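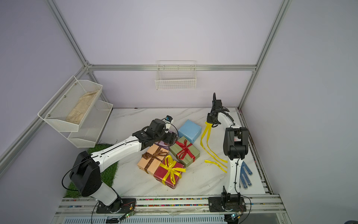

What should students prepare before the Monday visit to the Treltard laboratory?

Each student should read Handout 7 and bring one written question on two-arm handling of soft materials such as ribbon and cloth.

Visit Notes, Unit 18

The demonstration is led by Idalina Brandão and covers gift wrapping with a pair of robot arms. Students will observe how work is divided between the arms, and how a gripper approaches a small box from above. Ribbon is treated separately, as its shape changes whenever it is handled.

Groups assemble in Room 43. Bags and coats are left there. Students remain behind the floor line while the arms are powered.

A report of 200 words is due at the next class meeting. Questions about the report should be directed to Joana Falcão.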